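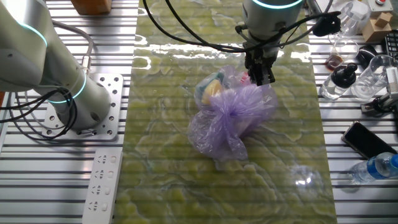
4. Getting the table ready for open day

I run this part the same way every February, and I still read it off the page, so please do the same. Visitors come in at 10, and you want both arms awake before then.

1. Lay the long green mat down the middle of the table. I leave it down all day.

2. Run the cables well clear of the mat. Give each arm enough slack to turn – I once pulled a plug out in front of a full room from Parkivex, and it was a long five minutes!

3. Switch on both arms and wait for the light rings. On ours, cyan means you can carry on. Any other color, go to section 6.

4. Load the Pritico file called "bag pickup" and set the speed to 500. It'll go faster, but people like to follow what the gripper is doing.

5. Put the knotted bag in the middle of the mat, knot up, and bring the gripper down until it hangs just above it. Stop there and let folks come closer before you press Run.

Note: If the fingers close on air, lower the start point a touch and try again. I usually get it on the second go.

Caution: Hands off the mat while an arm is moving, and that goes for you too (I'm the worst for this). Know where your stop button is before you start.

6. Between groups, send both arms home and retie the bag.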